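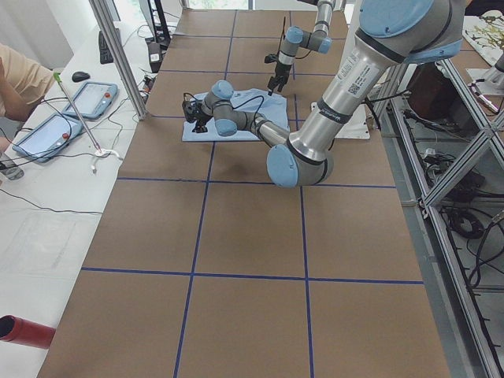
According to Zanorer, the hardest thing in their first month was reading other people's planner logs, and they asked us to put that near the top of this ad so applicants know what the days are like. So there it is. A lot of this job is logs.

Motion Planning Software Engineer, Two-Arm Manipulation
Lultano, Robot Software Group
Full time, on site
Posted 3 July 2021

Lultano writes planning and control software for robot arms that share a work surface. Our current product is Birko, a planner that takes a task for two arms and produces timed paths that keep them clear of each other. Most of our test work is with cloth: picking up a corner, laying a piece flat, folding it, moving it from one part of the table to another. Cloth does not hold its shape, so the plan often has to change while the arms are moving. That is the part of Birko we need help with.

What you will do

Own the replanning module. At present it stops both arms, takes a new estimate of the cloth and plans again from zero. We want it to keep the arm that is not affected moving.

Work on the link between perception and planning. The gripper camera gives us a corner estimate with a confidence value, and the planner ignores the confidence value today.

Maintain Marchetti, our in-house tool for replaying runs. It lines up joint states, camera frames and planner decisions on one timeline. It is written in Python and it is slow on long runs.

Write regression tests. The nightly suite has 330 recorded cases and you will be adding to it.

Run your own code on the arms. Everyone in the group takes bench time, with a teach pendant within reach, and everyone writes up what they ran.

What we need from you

At least 3 years of work on robot software, in a company or a research lab. Time spent on a graduate degree counts if you were writing code that ran on hardware.

Good C++ and working Python. Birko is C++17 and the tools around it are Python.

A solid grasp of kinematics, collision checking and sampling-based planning. You should be able to explain why a planner failed, using the log and a replay.

Experience with ROS or a similar framework.

Useful but not required: hand-eye calibration, trajectory optimization, real-time Linux, any work with soft or flexible objects.

The team and the schedule

You would join a group of seven. Code review is done the same day where possible. There is a short planning meeting on the first working day of the week and no other standing meetings. Bench time is booked in half-day blocks. The next Birko release is planned for February, and the new replanning module should be in it.

How to apply

Send a resume and a short note through the form on our careers page. In the note, describe one bug you found in a system that moved something physical, and how you found it. One page is enough. We do not need a cover letter on top of that.

The process is a phone call, a code reading session using a piece of Marchetti, and a visit to the lab. We do not give take-home assignments. The full process takes some six weeks, and we reply to every applicant.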